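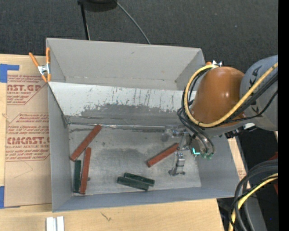
Where Do the Blocks End Up?
Second-year project report, Climdale College
Handed in 1999-03-25

1. What I wanted to find out

My question was a simple one. If you tip a few long thin blocks into a bin with a flat floor, do they land any old way, or do they end up in some places more than others? I got interested in it when I was helping to clear out the store cupboard in the Zavala building and noticed that everything we threw into the big bins seemed to creep towards the sides. My tutor group said I was imagining it, so I decided to count.

2. What I used

The bin is a large grey one, rectangular, with tall sides. I picked it for the sides, as my first try was with a shallow tray and the blocks went all over the carpet. It sits on the table so that I can look straight in without kneeling. The floor has seen plenty of use and is covered in smudges and scratches, and I did wonder if I should ask for a new one. I decided to leave it. Real bins are scratched!

The blocks are a set of six, three reddish ones and three green. I wanted two colours so I could tell whether reds and greens behaved differently, and six is as many as I could write down quickly without getting muddled. I should say now that the blocks aren't all the same length. I didn't spot this until I had done a whole afternoon of tips, and it comes up again in section 5.

3. How I did it

All six blocks went into a cardboard box, I gave the box a shake, and then I turned it over above the middle of the bin. When everything had stopped moving I wrote down three things for each block: whether it touched a wall, whether it touched another block, and which way it was pointing. For the direction I used four headings (along the bin, across it, and the two slants) and I went with whichever was nearest. Then all the blocks came out and I started again.

The first 80 tips were practice and I haven't used them. I kept changing the height I tipped from, and for a fair few of them I was holding the box by one flap, so everything slid out at one end. After that I rested my elbow on the rim each time, which kept the height much steadier. It also gave me a sore elbow – next time I'd put a folded towel there.

4. Results

Leaving out the practice tips I recorded 2,556 landings, where one landing means one block in one tip. Of those, 844 ended with the block touching a wall, and 563 ended with the block touching at least one other block. Some landings are in both of those figures, so please don't add them together (I did, in my first draft, and got in a terrible mess).

So just under a third finished against a wall. That is less than I had expected from the store cupboard, and I had to cross out a rather confident prediction in my notebook. The blocks touching a wall did tend to lie along it, though. You could see it happen: one end would hit first and the rest would swing round until the block was nearly flat against the side. Out in the middle they pointed all over the place, with plenty on a slant.

I found no difference worth mentioning between reds and greens, which is what you'd hope.

5. Things that went wrong

The lengths. A short block has more room to turn than a long one, so I ought to have kept the short ones separate in my table. By the time I realised, I had only written R or G for each landing and there was no way of going back.

The slant headings were also hard to be fair about. Late in the day I was putting nearly everything under "slant", and when I compared my early sheets with my late ones the change was obvious. A protractor on a long stick would have helped, or a second person to argue with.

Now and then a block stood on its end against the wall for a moment and then dropped over. I counted it where it lay down.

6. What I'd do next

I'd like to try it with more blocks, until they have to pile up on each other, and see if the share against the walls goes up. My guess is that it would, and that this is what I had noticed in the cupboard in the first place, as those bins were nearly full. I have asked to borrow the bin again in June. I'd also mark each block with a number so the lengths can be sorted out afterwards, and tip from a stand instead of my elbow.

The tally sheets are in the blue folder with the table at the front. Sheet four has tea on it but can still be read.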